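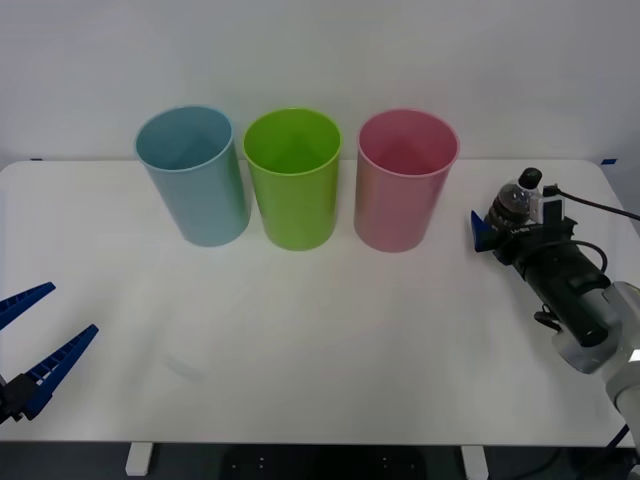 Before you throw out the plastic cups

June 26, 2022

Every May the same advice comes back: clear the plastic out of the kitchen, buy something better, feel lighter. This year it came with a number. A flyer for the Gestine kitchen range, handed out at the spring home fair and then copied into at least two neighborhood newsletters (ours included, I'm sorry to say), claims that the average household "cycles through 1,240 pieces of plastic drinkware in a lifetime."

I wrote to ask where the figure came from. The reply was polite and said it was based on "internal modeling." I asked what had been modeled. That was in May and I am still waiting.

Think about it for a minute. Does a party cup that goes in the trash the same night count as one piece, the same as a hard plastic tumbler that has been in the cupboard since the kids were small? If it does, the number tells you very little about the tumbler, and the tumbler is what the flyer wants you to replace. A set of colored cups that gets washed and used again for ten summers is a different habit from a sleeve of throwaways, and it deserves its own arithmetic.

The replacement on offer is the Irumero, a pressed plant-fiber cup sold in sets of four. I bought a set so I could complain with some authority. They are nice to hold. The box says "made to return to nature," and then, in much smaller print on the bottom flap, that this happens in an industrial composting facility. Our town does not have one. The county drop-off takes yard waste and food scraps and has a sign asking people to leave out anything that looks like a dish. So for most readers of this page, an Irumero cup at the end of its life goes in the same truck as everything else.

The box also promises 200 washes. Run a cup through the dishwasher once a day and you are done before the year is out. Mine have had far fewer than that and two of the rims have gone fuzzy. I don't call that a disaster, but I would not call it a reason to throw away something that still holds juice.

There are fair points on the other side. Old plastic that is cracked, sticky or badly scratched should go. If you don't know what a cup is made of, don't put hot drinks in it or run it in the microwave. And if you need new cups anyway, plain glass or steel will probably outlast anything with a leaf on the label. Thrift stores have shelves of both, usually for less than the shipping on a set of four.

What bothers me is the idea that buying is the green step. The Midtbø trade-in program, which will take your old cups by mail and send you a coupon, says its plastic is "responsibly handled." By whom, and turned into what? The web page has a photo of a forest. Until there is a plainer answer, I would keep the cups and skip the box — and the postage.

If anyone has had a straight reply from any of these companies, please forward it and I will print it, including if it proves me wrong.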